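Griren Hand-Held Gripper Kit: Set-up Guide
Section 4. Recording a cup-and-basket trial

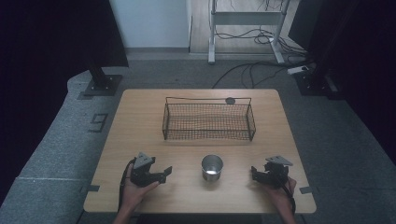 Figure 4. Both grippers held either side of the steel cup, with the wire basket towards the back of the table.

The Lucero study compares policies trained on one-handed and two-handed demonstrations. Trials for both sets are recorded in the same way, so follow the steps in order.

1. Place the basket on the back half of the table, long side facing you.
2. Stand the cup upright in the middle of the front half.
3. Pick up one gripper in each hand. Let the cables hang off the front edge.
4. Hold the jaws pointing inwards, towards the cup, and keep still for 2 seconds. The software takes its start pose from this pause.
5. Move the cup into the basket at a normal working speed.
6. Open the jaws fully, return to the start pose and stop the recording.

Note: For the one-handed set, keep the idle gripper in your hand and in view. Trials where it is put down are rejected at import.

Caution: Do not pull a cable tight to reach the basket. Move your feet instead.

4.1 What the results so far mean for you

The Skimton set held 3,202 trials when it was closed on 10/31/21. Of these, 889 were two-handed. Checking removed a further 115, which are not in the totals above, nearly all for a short or missing start pose. The Druvton set opens in November and uses the same steps. If step 4 is missed, delete the trial and record it again.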